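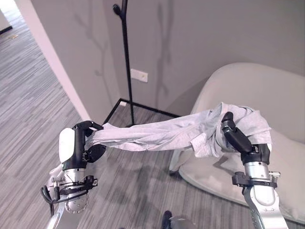
We reran the tidying policy on the Vilholm setup with one change: the grasp scorer now ranks candidates by how much cloth sits between the two grippers, and ignores garment outlines. Bunched fabric breaks outline matching almost every time.

Training used 400 demonstrations, 172 of them two-handed. The policy replans every 10 control steps.

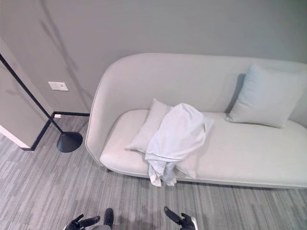
White cloth hanging over the front of the sofa seat, both grippers low.

Light fabric on light upholstery is still the worst case for segmentation. Raising the depth weight in Hikine helped on hanging edges and did little for folds lying flat on a cushion.

The wrist view feeds a separate slip estimate. Thick folds hide the fingertips, so the estimate leans on 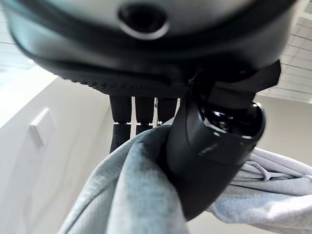 motor current for the first 5 steps after closing. I plan to drop that rule once the Barros calibration is redone in November.

Filed under: Manipulation, Lab notes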